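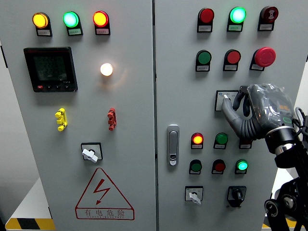
Replacing a Pilot Light on a Control Panel Door

Last updated 14/10/2019

These steps cover 22 mm-style pilot lights with a screw-on lens and a separate lamp block, as supplied on Zeven and Alva panels. Older Nolteo units use a one-piece body and have to be replaced whole.

Before you start

Check the lamp voltage on the panel drawing, and do not go by the old lamp, as it may have been swapped for the wrong type. You will need a flat screwdriver, a voltage tester, a lens puller and the new LED block.

Steps

1. Tell the operator the panel is going down. Switch off the main disconnect, lock it and hang your tag.

2. Open the door. Prove the tester on a known live source, test the lamp terminals, then prove the tester again. Some status lights are fed from another panel and stay live with the disconnect off.

3. Mark both wires. On most Zeven doors these are X1 and X2.

4. Loosen the terminal screws about 2 turns and pull the wires straight out.

5. Lift the latch on the mounting collar and slide the block off. Leave the lens and collar in the door.

6. Fit the new block until the latch clicks. Reconnect the wires and tug each one.

7. Close the door, remove the lock and restore power. Press the lamp test button, if there is one.

If the new light glows dimly with the circuit off, look for leakage from a solid-state output. A bleed resistor across the lamp terminals normally clears it; size it from the output card's data sheet.

Write the change in the panel log, with the part number of the block.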